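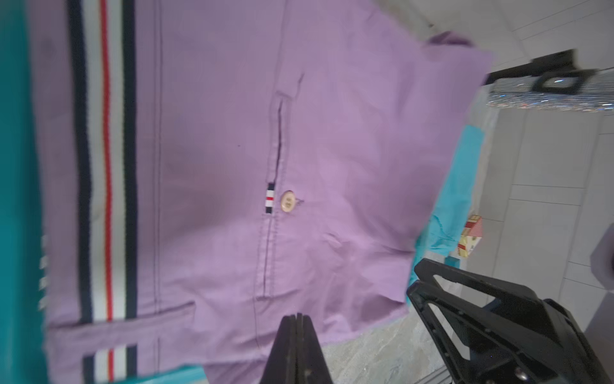 7. Folding and storing garments with trim, tabs and buttons

This section covers cotton shirts and light jackets that have sewn-on tape, a buttoned pocket or both. For plain knits, go back to section 6.

Before you start

Clear a flat surface wider than the garment. Check that it is clean, as striped tape with white bands shows marks quickly. Empty all pockets.

1. Lay the garment face up. Straighten the front seams with the flat of your hand, working from the collar to the hem.

2. Find the pocket openings. A welt pocket is a narrow slit with stitched edges and is easy to miss among wrinkles. Press the edges together so they lie flat.

3. Fasten any pocket button that closes with a loop. Hold the button by its rim and ease the loop over it. Do not pull on the tab next to it.

CAUTION: Never tug a small tab to open or close a pocket. The stitching behind it is short and can tear the cloth.

4. Run a finger down each length of grosgrain tape. If the tape puckers, hold the cloth at both ends of the strip and pull gently along the seam. Do not stretch it sideways.

5. Turn the garment face down and fold each side in toward the center. Keep the fold line clear of the tape. A crease through grosgrain is hard to remove.

6. Fold the sleeves back along the body.

7. Bring the hem up to the collar in one fold and turn the garment over.

Note: For Vonbridge drawers, which are 11 inches deep inside, make one more fold at the middle.

Storing

Place folded garments in the Brunex bin with the trim facing up. Stack no more than 10 to a bin. Put heavier items at the bottom and keep buttons away from loosely woven cloth.

CAUTION: Do not store garments damp. Dark dye in striped tape may bleed into a lighter fabric.

If a button is loose, set the garment aside and see Repairs, section 9. Replacement four-hole buttons are listed in the parts table under item 208.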